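Keeping cut stems alive: Iman Metwally on water, sugar and cold rooms

Iman Metwally has run postharvest testing at Granmont, a cut flower wholesaler, for six years. Her work is to find out how long a stem lasts once it has left the grower, and which part of the handling shortened its life. The company receives stock from 22 growers and keeps a retained sample from most consignments.

Asked what causes most early failures, she does not start with age. "Temperature first, then bacteria in the water," she said. "A rose that spends a night at room temperature in a dry box has used up sugar it can't replace. You can put it in a clean bucket the next morning and it will look fine. It opens two days later and drops."

Respiration rate is the main variable. A cut stem keeps consuming its stored carbohydrate, and it does so faster as it gets warmer. Metwally's cold room is held at two degrees for roses, tulips and peonies. Tropical lines are stored separately, at 13 degrees, to avoid chilling injury.

Last season her team logged 1,941 stems through a full vase life trial, from unpacking to the point at which a customer would throw them out. Of those, 887 were judged to have failed through water stress, meaning a bent neck, limp petals or a bud that stayed shut. The rest reached ordinary old age, developed grey mould or were damaged in transit.

"Water stress sounds like somebody forgot to fill the bucket," she said. "Usually the bucket is full. The stem is blocked."

Blockage has two common sources. Air enters the cut end when a stem is out of water, and the bubble interrupts the column running up to the flower. Bacteria also multiply in the water and clog the same vessels. Recutting removes the affected section in both cases, provided enough is taken off. Metwally's bench standard is three centimetres with a sharp blade, followed by immediate placement in solution.

She has no strong view on cutting at an angle. The slope stops the stem sitting flat on the base of the vase, she said, but in her trials it made no measurable difference to uptake.

Closed buds are a separate matter. Growers prefer to cut early, as tight buds travel well and take up less room in a box, but a bud cut too early may lack the reserves to open. Mohcine Zaki, who grows peonies and lisianthus at Gremari and sells most of the crop through Granmont, picks by feel.

"I squeeze it," Zaki said. "If it's like a marble, leave it. If it's like a marshmallow, you should have been there yesterday. You want the stage between them, and in warm weather you get half a day of it."

Zaki changed his picking times after a poor run of test results. His crew now starts at 5 am and stops when the field reaches 20 degrees. Buckets go to the cool store every half hour, where they previously waited for a full trailer. He described the labour cost as "noticeable" and declined to give a number.

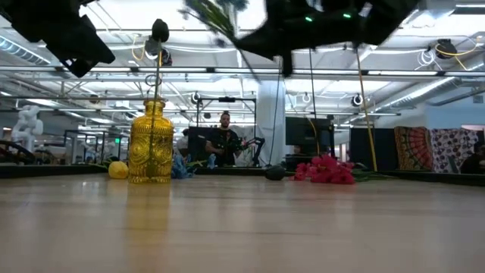
What goes in the water

Commercial flower food contains three working parts: a sugar, an acid and a biocide. The sugar feeds the flower, the acid lowers the pH and helps uptake, and the biocide holds back bacteria. Metwally is blunt about home substitutes.

"Sugar by itself is worse than plain water. You are feeding the bacteria," she said. "Lemonade with a bit of bleach is a fair attempt at the right chemistry, but the dose is guesswork. Use the sachet, and use the amount of water printed on it."

Half-strength mixing is the error she sees most often in shops. A diluted solution may still carry enough sugar to support bacterial growth while the biocide has dropped below a useful level. Granmont now supplies its retail accounts with a dosing unit made by Ziveck, which is checked on Monday mornings against a conductivity meter. Two of the units have been sent back for drift.

Vase hygiene gets less attention than it should, in her opinion. Narrow necks are hard to clean and a film of bacteria survives a rinse. She recommends a bottle brush and dilute bleach, left for ten minutes, then two rinses with tap water.

Ethylene and the fruit bowl

Carnations, delphiniums and some lilies are sensitive to ethylene, a gas given off by ripening fruit and by ageing flowers. Exposure brings on petal drop or a papery, closed-up look. Treatment before shipping protects most lines, and Granmont will not accept untreated carnations.

The Kamel depot, which shares a loading dock with a fruit merchant, was the site of the worst case she has investigated. Several pallets of delphinium stood beside bananas over a weekend. "The florets were on the floor of the truck," she said. "There was no mystery about that one."

Her next trial begins in July and will compare dry and wet transport for lisianthus over a three-day road trip. Zaki is supplying the stems. He expects wet transport to win and would prefer that it didn't — the buckets take up twice the space of the boxes, and he pays the freight.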